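4.2 Shared kitchens and the timing of informal contact

The second strand of the analysis concerns the kitchens at the Plustdale and Eltov sites. Both were refitted before the study period, and both serve a single floor of office staff. The Plustdale kitchen opens directly onto the main corridor. The Eltov kitchen sits behind a fire door and can be reached only by passing the print room. Staff at the two sites do similar work and keep similar hours, which allows the position of the kitchen to be considered with fewer competing explanations than is usual in studies of this kind.

Participants completed a short diary each time they used the kitchen during working hours. The diary asked when they arrived, whether anyone else was present, and whether a conversation took place that lasted longer than a greeting. A total of 63 employees returned usable diaries, and 59 of these also agreed to a follow-up interview. Interviews were conducted by Rhun Bowen and lasted until the participant had nothing further to add. Transcripts were coded by 2 readers working separately, and differences were settled by discussion.

At Plustdale, conversations clustered in the middle of the morning and again shortly after 3 p.m. Participants described these periods as predictable without being arranged. One remarked that she could "tell from the corridor whether it was worth going in." At Eltov, visits were spread more evenly through the day, and participants more often reported meeting no one. Several said that they carried a drink back to their desks as a matter of habit, and did not regard the kitchen as a place in which to stop.

It would be easy to attribute this contrast to the fire door alone. The interviews suggest a more mixed picture. Eltov staff had inherited a custom, dating from the former Løken building, of keeping personal cups at their desks. Plustdale staff drew on a common stock kept in an open cupboard, so that each drink began and ended in the same room. Returning a cup created a second visit, and the second visit was often the one at which people talked. The diaries bear this out in part, although the entry form did not separate visits made to prepare a drink from visits made to wash up – a weakness that we return to in Section 6.

Ownership of everyday objects also shaped how participants spoke about the room itself. Where cups and bowls were held in common, complaints were directed at the group as a whole ("we leave things out"). Where they were personal, complaints were directed at individuals, sometimes by name. We coded this difference under the heading of collective address (Figure 3). The Coline questionnaire, given to all participants at the close of the diary period, contained an item on tidiness but none on ownership, and its results cannot be used to test the point.

Two qualifications should be made. First, remote work was permitted at both sites, and the diaries record only days on which a participant was present. Second, staff who seldom drank tea or coffee had little cause to enter either kitchen, and their contact with colleagues took place elsewhere – at the lockers, in the case of Plustdale, or on the rear stairs at Eltov. Their accounts are taken up in Section 4.3, together with those of staff who joined after the refit.

Figure 3. Everyday kitchenware: a dark gray mug and a clear glass bowl. 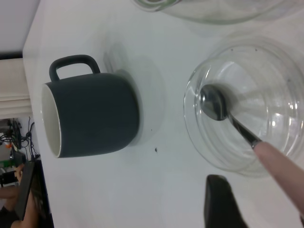

Staff who joined after the refit had no memory of the earlier layouts and tended to describe current practice as fixed. Longer-serving colleagues were more likely to mention how habits had changed, and to name the people whom they associated with the change.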